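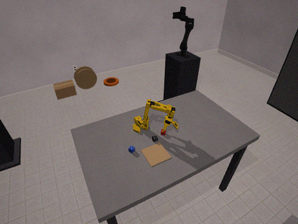

¡Hola otra vez! Este mes os debía mi opinión sobre Plolis, el simulador de brazos que saca la gente de Lusari, y por fin me he puesto en serio (bueno, un lunes entero y varias noches sueltas, que con dos niños en casa no da para más).

Lo primero, el precio: la licencia individual cuesta 500 euros al año y la de aula sube a 1173. Barato no es, pero incluye todas las escenas de mesa, y ahí es donde yo he pasado casi todo el tiempo. La que más he usado es la de los dados: brazo amarillo, pinza hacia abajo y a por el cubo rojo. Parece una tontería hasta que te pones a ajustar la altura de aproximación y te das cuenta de que llevas hora y media con un cubito.

Lancé 1000 intentos seguidos con la configuración de fábrica y me salieron 678 agarres buenos. Luego toqué la velocidad de bajada y la cosa mejoró bastante, aunque no apunté la cifra, lo siento, eran las dos de la mañana.

¿Lo que más me ha gustado? Que puedes cambiar de sitio los dados sin reiniciar nada y que las sombras ayudan un montón a ver si la pinza va centrada. ¿Lo que menos? El editor de objetos. Mover una pieza en altura es un suplicio, y más de una vez he dejado cosas flotando por el fondo y ahí se han quedado. Escribí a soporte y me contestó Naledi Adams la misma tarde, muy maja, con un atajo de teclado que no viene en el manual (Mayús y flecha arriba, apuntadlo).

Hjørdis Kristiansen, que lo usa en sus clases de Lilstead, me cuenta que a sus alumnos les cuesta más instalarlo que programarlo. Me lo creo: a mí el instalador me falló dos veces.

Si solo queréis trastear un fin de semana, tirad de la prueba gratuita. Yo me quedo con la licencia individual, y en junio os cuento qué tal va el módulo de Groen para dos brazos, que ya lo tengo descargado y con muchas ganas de romper algo.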